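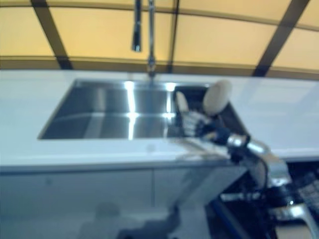
My mother thinks the whole idea of a wellness retreat is a racket, and she told me so over the phone while I was packing. You pay a stranger to tell you to go to bed, she said. She could tell me to go to bed for free, and had done it for years, and I had never once listened.

She had a point, and I'd like to get that out of the way early, because I am going to spend the rest of this piece being rather nice about the four days I spent at Drinstead learning how to sleep.

I should explain the state I was in. I hadn't slept properly since the winter. I don't mean the dramatic kind of insomnia where you see the sun come up. I mean the boring kind, where you drop off fine at eleven and then at 3 a.m. your eyes open like a doll's and your brain says, brightly, let's go over that email again! I would lie there rewriting a message I'd sent months ago. I'd get up, drink some water, look at my phone (I know, I know), and fall into a sort of gluey doze just before the alarm. Then I'd be snappy until lunch and stupid after it.

I tried things. I tried magnesium, and a pillow shaped like a saddle, and an app in which a man with a very deep voice describes a train journey. I got quite fond of the train. I can tell you a lot about the dining car. What I can't tell you is that it ever put me back to sleep, and after a while hearing his voice made me feel wide awake, the way the dentist's waiting room music does.

So when a friend forwarded me the flyer for a sleep and rest course, I signed up before I could talk myself out of it. It was June, I had some vacation days to use up, and the flyer promised no chanting. I was strangely moved by that. Somebody had clearly asked.

Getting ready to do nothing

Drinstead is an old dairy farm at the end of a road that my car did not enjoy. The bedrooms are in the barn and the sessions are in a long low building everybody calls the Pronard, after the family who used to make cheese in it. You still get a faint whiff near the back door on warm days. I found it comforting, but then I like cheese.

On the first evening we sat in a circle, obviously. I have never been to one of these things where the chairs were in rows. We were asked to say what we thought about when we thought about bedtime, and I was ready with something light and amusing, and then the woman beside me said "dread," very quietly, and my funny line went right out of my head. It was my word too. I'd been dreading my own bed since around dinnertime every night and hadn't noticed, because I'd filed it under being tired.

That turned out to be the thing the course was mostly about. Our leader, a soft-spoken person with enormous socks, said that people who sleep badly tend to start working at it, and that working at it is a wonderful way to stay awake. You go to bed early to get a run-up. You lie very still. You check the clock and do the math (if I fall asleep now I'll get four hours, if I fall asleep now I'll get three and a half). I have done that math so many times I could do it in my sleep, if I had any.

Our homework for the first night was to turn the clock to the wall and stop adding up. That was all! I was a little insulted. I'd driven all that way.

I woke up, of course. It was dark, it might have been three, and I reached for my phone and remembered it was in a basket downstairs. So I lay there not knowing what time it was, and I was furious for a bit, and then I got interested in an owl. I have no idea how long I listened to it. I'd love to say I slept like a baby afterward, but I was groggy all morning and had two helpings of oatmeal just to feel something.

What we did all day 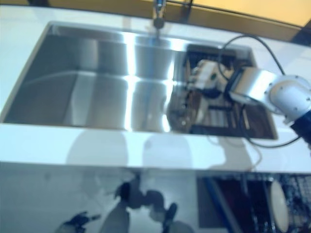
The worry hour

Only it was half an hour, and it came in the afternoon, and I loved it more than I can say.

You get a pad of paper and a pencil and a place to sit by yourself, and you worry. On purpose, in daylight, with your shoes on. You write down every single thing that's likely to come knocking in the night, and next to each one you put the very next thing you could do about it, even if the next thing is "nothing until October" or "ask my sister." When the time is up you close the pad and go for a walk.

I filled pages. I worried about money and my knees and whether I'd been short with a coworker. I worried about the email. Written down in pencil, the email was one line long, and the next thing I could do about it was nothing at all, because the person had answered it cheerfully the same day and we'd had lunch since. I sat under a tree and laughed out loud, and a man across the field looked up from his own pad with real envy.

I'm told this is a fairly ordinary technique, and plenty of therapists teach some version of it. I had even read about it before. Reading about it did nothing for me whatsoever. I needed someone to hand me the pad and take away everything else.

In the mornings we did slow stretching on mats, which I was bad at, and then a session on breathing, which I was somehow also bad at. The leader had a long, loose exercise she called the Sitari, where you breathe out as though you're fogging up a window and wait for the next breath to arrive without going to fetch it. The first few times I panicked and fetched it. By the third day I'd stopped grabbing. It's a peculiar feeling, waiting for your own breath. It's a bit like letting someone else drive.

I skipped one session, the one on journaling with your nondominant hand, and took a nap behind the barn. Naps were discouraged. I regret nothing.

Supper with the screens off

The part I'd been skeptical about was the evenings. The flyer called it a "wind-down," a phrase that makes me want to wind up. I pictured candles and whispering. Mostly what we did was housework.

After supper we washed the dishes, and we did it slowly, by hand, with the big lights switched off and the lamps on. Then we folded towels. Then somebody put the kettle on for something herbal called Rastogi that tasted like a warm hedge, and we read paper books or played cards until we were sleepy. The rule was that you went to bed when your eyes were heavy, not when you thought you ought to. Some people drifted off at nine. I stayed up one night until almost midnight losing at rummy, and I slept straight through! First time in months. I came down to breakfast and told everyone, whether they'd asked or not.

I've thought a lot since then about why the chores worked so well on me. At home my evenings have a hole in the middle. I finish work, I eat something, I sit down with a screen in front of me and another in my hand, and then I stand up at eleven and expect my brain to shut like a drawer. There's no slope to it. At the farm there was a slope. Your hands were busy with something that didn't matter very much, other people were murmuring nearby, and the day sort of leaked out of you.
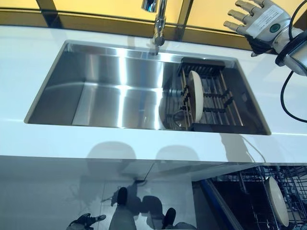 Coming home was harder, as coming home always is. The first week I was smug, the second week I had a deadline, and by the end of the month I was back to opening my eyes in the dark with my jaw clenched. I called the friend who'd sent me the flyer and moaned at her. She asked which bits I was still doing, and there was a long silence on my end, because I wasn't doing any of them. So I picked two. I do my worry half hour after lunch, in the car if I have to, and I keep the last part of the evening for something dull with my hands. Usually it's the kitchen. A big steel sink with squared corners and a tall faucet is as good a place as any to finish a day, and I've become one of those people who wipes down the counter at night until the lights shine in it. I don't put a podcast on. I just stand there and slosh.

I also turned my clock around. It now faces a framed picture of my grandparents, who must be very well informed.

As for money, the course cost me 300 dollars with meals, and I shared a room with a stranger who talked in her sleep (about gutters, as far as I could make out). If that's out of reach, or the idea of sitting in a circle brings you out in hives, I do think you could do a version of this at home. You'd need a pad, a pencil, a drawer to put your phone in, and someone in the house who'll back you up when you try to sneak it out again. If your sleep has been bad for a long while, or you wake up gasping, or you're low in a way that worries you, please go and see your doctor first. I did, before I booked, and I'm glad I did. She checked a few things and told me to cut out the afternoon coffee, and I have mostly obeyed.

I still wake up some nights. I expect I always will; my grandmother did, and she used to get up and iron. The difference is that I don't lie there adding and subtracting. I breathe out at my imaginary window and wait, and sometimes I go back under, and sometimes I end up in the armchair with a blanket and a library book, quite content, until I get drowsy again.

My mother called last night to ask how the sleeping was going. I told her it was much better, thank you, and that I'd been turning in when I felt tired and leaving my phone downstairs. She let that sit for a good long moment. Then she asked if I'd like to send her the 300 dollars.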